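4. Laying and Tensioning Your Table Mat

Now for the fun part! Once the Kitow mat is down, your table is ready for cutting, gluing, sorting, sewing, whatever you bought it for. Set aside an afternoon for this section and clear the floor on both sides so you can walk all the way around.

4.1 Before you start

Unroll the mat and leave it flat for 48 hours. It will be tempting to skip this (we know, we've tried), but a rested mat is so much easier to work with. Wipe the table top with a barely damp cloth and let it dry.

CAUTION: Do not use a heat gun on the mat. It shrinks unevenly and will not go back.

4.2 Laying the mat

1. Center the mat with an overhang of 30 mm on every side.
2. Starting at the middle, smooth outward with your palms – never with a scraper.
3. Fold the long edges under and press them into the Torus edge strip.
4. At each bracket, pinch the spare material together and tuck it in behind the metal.
5. Go around once more and press down anything that has lifted.

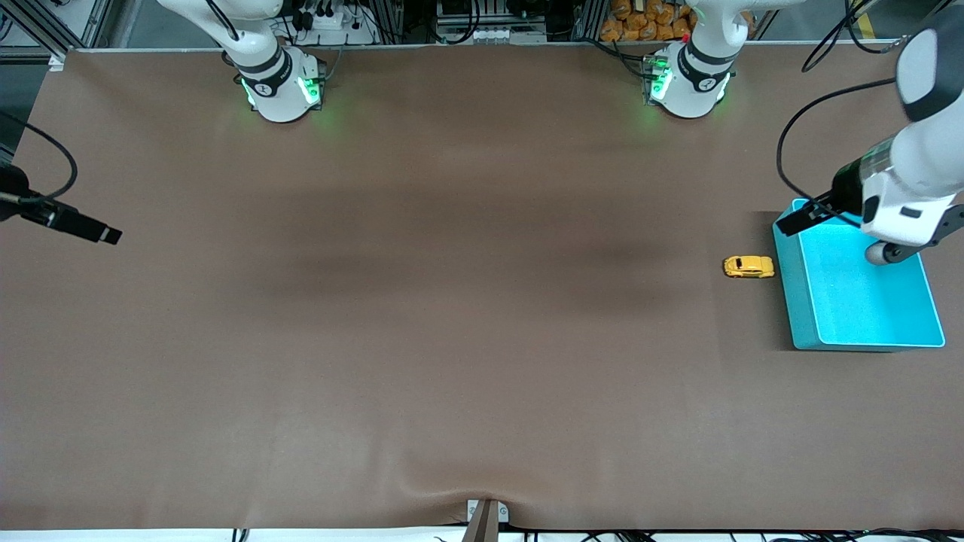 Fig. 7. Brown mat on a long table, tucked at the bracket.

Note: Soft wrinkles are fine at this stage. Most of them relax within a week or so, and a mat pulled too tight will creep out of the strip.

4.3 Checking the surface

Switch off the ceiling lights and set a lamp low at one end of the table. Ridges you would never spot from above show up beautifully this way. Mark each one with chalk, then work it toward the nearest edge with the heel of your hand.

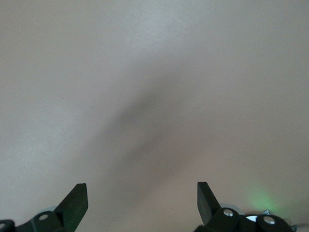

Repeat from the other end, and if a ridge comes back twice, lift that edge out of the strip and start again from step 3. Riet Dewulf in our Mirkville workshop swears by doing the short ends last – try it, it really does help!

Replacement edge strip is part no. 1472, sold in 140 cm lengths.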